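Pool coping

Pool coping is the material that caps the top edge of a swimming pool wall. It covers the bond beam, which is the thickened upper part of the shell, and forms the border between the pool and the surrounding deck. Coping is found on most in-ground pools built of concrete, fiberglass or vinyl-lined panels. Above-ground pools usually have a top rail instead, although the word is sometimes used for that part as well.

Function

The main job of coping is to keep water from getting behind the pool wall. Water that splashes onto the edge should run away from the shell toward the deck drains, so most coping is set with a slight slope to the outside. On vinyl-lined pools the coping may also include a track that holds the bead of the liner.

Coping gives swimmers something to hold at the water's edge and a place to sit. It also hides the rough top of the wall, along with the steel and plumbing that may be near it.

Edge profiles

Bullnose coping has a rounded front edge and is comfortable to grip. It is the usual choice for pools used by children. Square-edge coping has a flat face with corners that are lightly eased or beveled, and is often picked for rectangular pools. Rolled-edge coping curves upward at the front before dropping to the water, and was common on pools with a raised splash lip. Cantilevered coping is poured as one piece with a concrete deck, using a foam form that is removed once the concrete has set.

The overhang, or the distance the coping projects past the wall, affects how easy it is to grip and how much shadow falls on the waterline tile. Automatic covers with tracks mounted under the edge need a deeper overhang, and the builder has to know this before the stone is ordered.

Materials

Poured concrete is generally the least expensive material. It can be stamped or colored, but cracks are hard to repair without leaving a visible patch. Precast concrete units are made in molds and set in mortar one at a time. The Willska system, a precast line sold in 14 profiles, includes curved pieces for inside and outside corners.

Natural stone is also widely used. Travertine stays fairly comfortable underfoot in direct sun, while bluestone and other dark stones can become hot. Limestone varies a good deal in hardness, and softer grades wear quickly around salt-chlorinated pools. Brick coping is laid on edge or flat, normally with bullnose bricks facing the water.

Aluminum coping is fastened to the wall panels of many vinyl-lined pools. Felto, a snap-on aluminum type, is made in 9-foot lengths and is cut to fit on site.

Color and surface finish

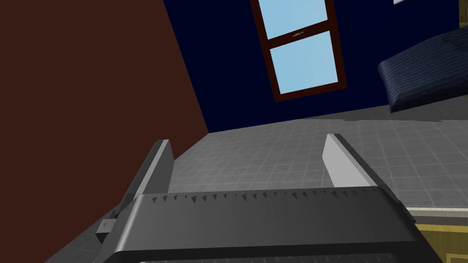 Coping color is usually chosen together with the deck and the waterline tile, and gray has largely taken the place of tan in newer pools. Many designs combine two shades of it, with the darker one on the larger parts. The grays in the picture are divided in much the same way: the broad curved housing is dark, and the pads on the inner faces of the two fingers are light. A slight gloss like the one on the housing suits trim and fittings better than walking surfaces, where a matte or textured finish is preferred. Tumbled, brushed and sandblasted stone all give bare feet more grip than polished stone.

Installation

Coping is set after the shell is complete and, in most cases, before the deck is poured. The bond beam is cleaned and leveled, and the pieces are laid out dry so that cuts can be placed where they show least. They are then bedded in mortar and the joints are grouted.

A gap called the expansion joint is left between the coping and the deck. It is filled with flexible sealant so that the deck can move without pushing on the pool wall. Mortar or grout should not be used in this gap – a rigid filler can loosen the coping or crack the tile below it.

Stendutham pool

The outdoor pool at Stendutham, designed by Uthai Kamolrat, has 75 feet of Zanetti limestone coping on its long south side. The other sides are precast concrete. The limestone was resealed in October, after 5 seasons of use, and several joints near the steps were regrouted at the same time.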